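Subject: Re: [smallspaces] Desk drawer boxes, are they worth it?

Hi all,

I've been meaning to answer this one for days, and the digest finally shamed me into it. Quoting the bit I'm replying to:

> I have a big plain table that I use as a desk and it has no
> drawers at all, so everything lives on top. I've seen those little
> one-drawer boxes that sit on the tabletop (Tapsell makes one, I
> think Gavberg does too). Do they really help or do they just
> become one more thing on the table? And what do you do with
> stuff like blades and cutters, which I don't love leaving out?

Short answer, yes, they help, but only if you get the one-drawer kind and keep it small! I had a Duretti tower with a whole stack of drawers before this and it was hopeless. I could never remember what was in which, so I'd open all of them looking for one eraser, and then half the time the eraser was in the kitchen anyway. I gave it away in May and haven't missed it.

My table is the same sort of thing as yours, a big wooden top on metal legs and not a drawer to be found. I took everything out of the box and started over, and I'd really recommend doing that before you buy anything. Here's how I went about it, in case it's useful.

1. Empty the drawer all the way. Don't sort as you go, just tip it out onto a tray somewhere else. I had over 300 paper clips in there, and I know this because I was avoiding my taxes and counted them. I kept 100 and the rest went to the school down the road. 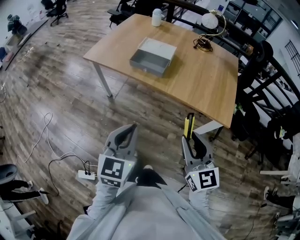 2. Decide about the sharp things first. I have one yellow and black utility knife and it goes in the drawer, at the back, blade in, always. I used to keep it in a mug with the pens – please don't do this, I have the scar on my thumb. Spare blades stay in their own little case, never loose.

3. Put back only what you reach for while sitting down. For me that's the knife, pens, tape, a short ruler and the clips. Stamps and batteries went to the hall closet, and the Udance flyers I keep promising to hand out are now in my bag where they might get handed out (come dancing, by the way, it's a very forgiving beginner class).

4. Leave the top of the box alone. It's flat, so it begs you to pile mail on it, and once there's mail on it you'll stop opening the drawer. I let myself have one bottle on the table behind the box and that's my limit.

As for which brand, I can't help you much. Mine came with no label and I've had it forever. Measure your longest pair of scissors before you order, though! I sent one back over that, and the return shipping was nearly as much as the box.

Does anybody have a good way of lining these? Mine is bare inside and the pens rattle every time I close it. I tried felt and it bunched up at the front.

Happy sorting – and do tell us what you end up getting.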